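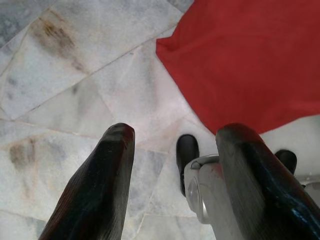 Häufige Fragen zur Richtlinie für bodennahe Greifarbeiten

Die Richtlinie gilt für alle Standorte der Skodadari Gebäudedienste, an denen Roboter mit Zweifingergreifer Textilien und Kleinteile vom Boden aufnehmen. Sie ist seit Juni verbindlich. Die Antworten geben den Stand der zweiten Fassung wieder.

Für welche Arbeiten gilt die Richtlinie?

Erfasst sind sämtliche Greifvorgänge, bei denen sich die Fingerspitzen weniger als 300 mm über dem Bodenbelag befinden. Arbeiten an Tischen, Regalen und Transportwagen regelt die gesonderte Anweisung »Milus«.

Welche Bodenbeläge sind zugelassen?

Zugelassen sind Naturstein, Keramik und versiegelter Estrich. Bei Marmor und anderen polierten Steinböden ist die Annäherungsgeschwindigkeit auf die niedrigste Stufe zu begrenzen. Die Finger dürfen den Belag nicht schleifend berühren. Teppichböden bedürfen einer Einzelfreigabe.

Wie ist mit Flecken auf dem Boden umzugehen?

Verfärbungen, etwa bräunliche Flecken auf hellen Marmorfliesen, sind vor Arbeitsbeginn im Übergabeprotokoll zu vermerken. Die Herkunft ist nur anzugeben, wenn sie zweifelsfrei feststeht. Lässt sich nicht klären, ob ein Fleck feucht ist, wird die Fläche bis zur Prüfung durch die Aufsicht gesperrt.

Darf ein Tuch aufgenommen werden, neben dem weitere Gegenstände liegen oder stehen?

Ja, sofern zwischen der Greifstelle und dem nächsten Gegenstand ein Abstand von mindestens 15 cm besteht. Ist dieser Abstand nicht gegeben, wird das Tuch zunächst an einer freien Kante gefasst und vom Hindernis weggezogen. Ein Anheben über andere Gegenstände hinweg ist unzulässig.

Was gilt, wenn ein Gegenstand nicht eindeutig erkannt wird?

Ein dunkler, gerundeter Gegenstand kann eine Schuhspitze oder ein Gerätefuß sein. In Zweifelsfällen ist stets davon auszugehen, dass sich eine Person im Arbeitsbereich befindet. Der Greifer bleibt geöffnet, die Bewegung wird angehalten und die Freigabe erfolgt ausschließlich von Hand.

Genügt das Bild der Handgelenkkamera für die Freigabe?

Nein. Die Finger verdecken im Nahbereich einen Teil der Arbeitsfläche. Vor jeder Freigabe ist daher eine zweite Ansicht heranzuziehen – entweder die Übersichtskamera oder der direkte Blick der Bedienperson.

In welchen Abständen sind die Greiferfinger zu prüfen?

Eine Sichtprüfung erfolgt zu Beginn jeder Schicht. Nach 4000 Greifzyklen sind die Fingerspitzen auf Abrieb und festen Sitz zu kontrollieren. Das Ergebnis wird im Gerätebuch eingetragen.

Wie lange werden Aufnahmen und Protokolle aufbewahrt?

Protokolle werden 12 Monate aufbewahrt. Aufnahmen, auf denen Personen erkennbar sind, werden nach Abschluss der Auswertung gelöscht.

An wen sind Rückfragen zu richten?

Fachliche Fragen beantwortet Yaqin Ye, Stelle für Arbeitsmittelsicherheit. Anträge auf Einzelfreigabe nimmt Lev Yatsenko schriftlich entgegen. Dem Antrag sind der Grundriss der Fläche und das letzte Prüfprotokoll beizufügen.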